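仮のままで暮らすということ

引っ越しをすると、たいていの人は早く「片づいた」と言いたがります。段ボールを畳み、カーテンの丈を合わせ、棚の位置を決めて、さあこれで完成、お茶でも飲みましょう、と。気持ちはよくわかりますし、私も若いころはそうでした。けれど19年のあいだに7回も住まいを替えてみて、どうやら私は完成した部屋というものがあまり好きではないらしい、と思うようになりました。いま住んでいるリンドヴィルの家にも、「とりあえず」で置いたものがずいぶん残っていて、それがなかなか居心地がいいのです。 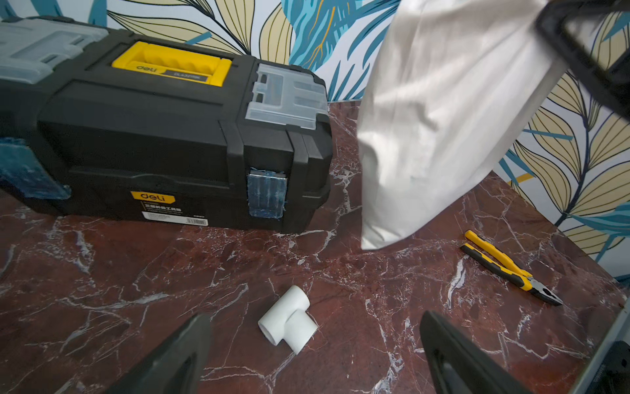 とりあえず、という言葉には、どこか怠け者の匂いがついて回ります。きちんとした人ほどこの言葉を嫌って、新しいものを買いに走ったり、業者さんを呼んだりします。でも、青い半透明のテープを留め具に巻いた黒い工具箱を見ると、私はちょっと嬉しくなってしまうのです。テープの端がほつれていたりすると、なおさらいい。見た目をすっかり整えることより先に、まず使うことがある。暮らしの道具はそのくらいの順番でちょうどいいのではないでしょうか。

前の町で隣に住んでいたリゼス・パウカルさんは、食卓の脚の下に、折った厚紙を挟んだまま暮らしていました。私が遊びに行くたびに「今度ちゃんと直すから」と笑って、そのまま豆のスープを出してくれました。あの食卓がもしぴたりと水平になっていたら、それはもちろん結構なことですけれど、スープの味は同じだったろうと思います。むしろ、少しがたつく食卓に呼んでもらえることが、当時越してきたばかりの私にはありがたかったのです(うちも散らかっているからどうぞ、と言われて断る人は、そういませんものね)。
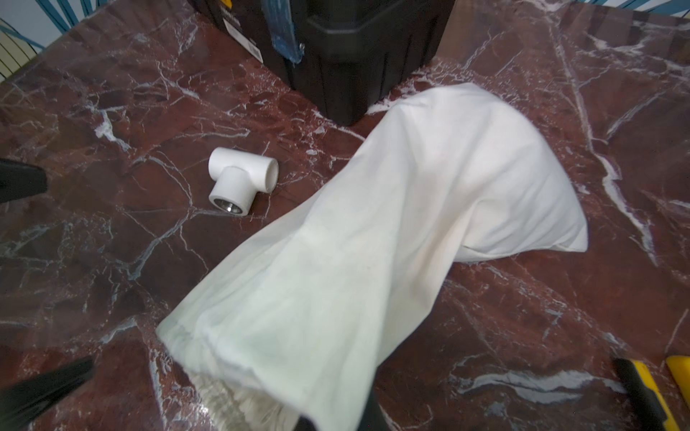 急いで決めない

もっとも、何でも放っておけばいいという話ではありません。雨漏りは早く直したほうがいいですし、ぐらつく階段の手すりを趣と呼ぶわけにもいきません。私が言いたいのは、急がなくていいものまで急いで決めてしまう、あの妙な焦りのことです。本棚をどの壁につけるか、椅子をどちらに向けるか。冬に日当たりのよかった場所が五月にはまぶしくて座っていられない、というようなことは、しばらく住んでみないとわかりません。

家具の相談に乗っているライナー・フォーグラーさんに一度この話をしたら、叱られました。お客さんが決めてくれないと仕事が進まない、というのです。ごもっともです。期限のある仕事で「とりあえず」を連発されたら、周りはたまらないでしょう。ですから私の肩入れは、あくまで自分の家の中、自分の時間でやりくりできる範囲のことだと、書き添えておきます。
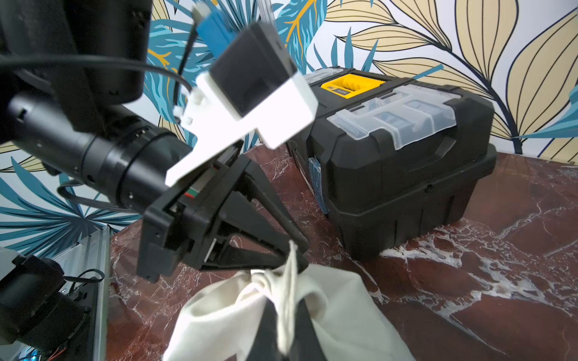
エルシー・ヒューム

本の置き場所のことも白状しておきましょう。うちにはおよそ200冊の本がありますが、並べ方はまだ決まっていません。著者順にしようとして途中で読みふけり、大きさ順にしようとして途中で夕飯になり、いまは料理の本の隣に古い旅行記が立っています。おかげで、煮込みの作り方を調べるつもりで港町の話を読んでいた、という晩が何度もありました。整った棚なら、あの寄り道はなかったはずです。

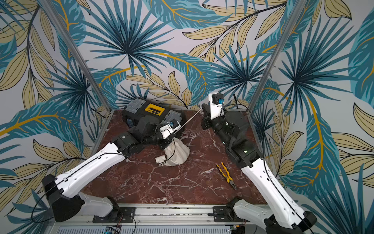

部屋の区切りについても、私は同じように考えています。居間は居間、仕事場は仕事場、と最初にきっちり線を引いてしまうと、あとで窮屈になります。大きなヤシの葉の壁紙が、奥の壁から横の壁へ、角のところでも柄を途切れさせずに続いているのを眺めていると、部屋の使い方もあのくらいおおらかでいいと思えてきます。朝は手紙を書く机、昼は布を広げる台、夜はお客さんの肘の置き場。一つの机がそうやって一日のうちに何度も役目を替えるのを、だらしないとは私は呼びたくありません。

来月、フリーダ・クラーグさんが初めてうちに泊まりに来ます。客間のランプは、いまのところ椅子の上に載せてあります。ランプ台を買おうかと少し迷いましたが、まずは彼女がベッドのどちら側で本を読む人なのか、聞いてからにするつもりです。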